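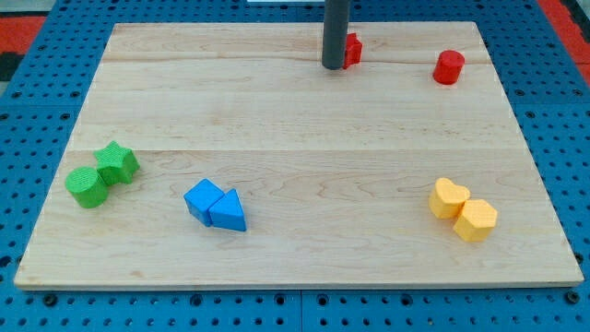

Toy blocks on a pale board made of three glued planks.

How to oil a wooden board

I live in Grutholm, where the winter air is very dry, and each year my boards become gray and rough. I tried several ways and now I always do it like this.

What you need: food-safe mineral oil, sandpaper (I use 220 grit), two clean cotton cloths, and a dry place where the board can rest overnight. My oil is from Meinecke, the 770 ml bottle. It is enough for many boards.

First wash the board with warm water and a little soap. Never leave it in the sink. Dry it with a towel and stand it on its long edge until the next day. I was impatient one time and put oil on a wet board, and it stayed sticky for a week.

Now sand lightly, always along the grain. If there are deep knife marks, start with 100 grit and then go to the finer paper. Wipe off all the dust.

Pour a small spoon of oil in the middle and spread it with the first cloth. Do not forget the end grain — it drinks much more than the flat side. Oil both faces, or the board can bend. After 2 hours, wipe with the second cloth and repeat.

For boards from several planks, look at the seams before you begin. If you can put a fingernail into a seam, glue it first and wait one day, as the glue does not hold on oiled wood.

I oil mine again in September, before the heating goes on.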